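Rotent cast recording: which version are you getting?

Posted in: Cast Albums and Recordings

melati_h
So the Rotent album is finally up for pre-order and I have been refreshing the page like a crazy person. 21 tracks on the standard, plus the two-disc set with the reprises and the whole Act Two opening, which they cut to ribbons for the sampler. I saw it in previews at the Stotwood and again in March after they swapped the ferry number, and I really want to know which ferry number made the album. The track list just says "The Ferry." Thanks a lot, guys!

understudy_row_k
It's the new one. The conductor said so at the stage door. I'm not happy. The old one had that long clarinet intro and it set up the whole brother storyline.

melati_h
Nooooo. OK, I liked the new one too, but I wanted both. Isn't that what a second disc is for??

Arwel Mathias
I'm going to disagree with row K. The old ferry song was lovely and it stopped the show dead. I played second keyboard in a regional tryout before it ever got near the Stotwood, and we used to watch people check their programs during that intro. The rewrite is half the length and the duet lands better for it.
What I do object to is Lefèvre losing her verse in the finale. She had the best tune in the piece and now it's four lines and a hum.

understudy_row_k
Well, I was there five times and I never saw anybody look at a program.

brasspit
Five times! Those were not cheap seats, my friend.

Does anyone know if the two-disc set comes with a full lyric booklet? The Jilwood album they did before this had a fold-out with tiny photos and no words at all, and I'm still sore about it. Half the fun for me is sitting on the floor with the booklet and singing the wrong part.

melati_h
The page says "booklet" and that's it. I emailed and got a very cheerful non-answer. I'd take plain text on cheap paper at this point, just give me the words to the patter song!

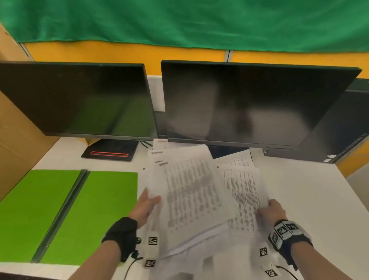
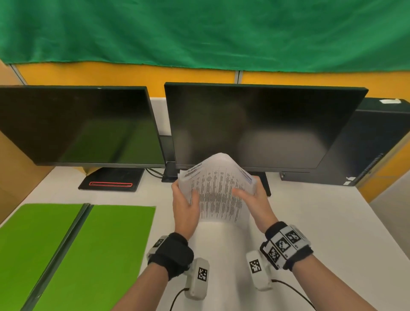
Arwel Mathias tells me over in the other thread that the patter song has changed again anyway, so whatever they print will probably match the album and not what I've got stuck in my head.

brasspit
Figures. Is the numbered edition a real thing, or was that a rumor?

melati_h
Real! 1000 copies, signed by the composer, and it has the demo of track 14 with just piano. I caved. I didn't even look at the shipping cost until after (don't look at the shipping cost).

understudy_row_k
Signed copies always sound better, I guess.

Fine, I'll get the standard. If the clarinet is gone from track 13 as well, I'm sending it back.

Arwel Mathias
It's still there on 13, I heard the sampler. A bit low in the mix, though. Turn it up.

brasspit
Going for the two-disc and hoping for lyrics. Will report back when it shows up.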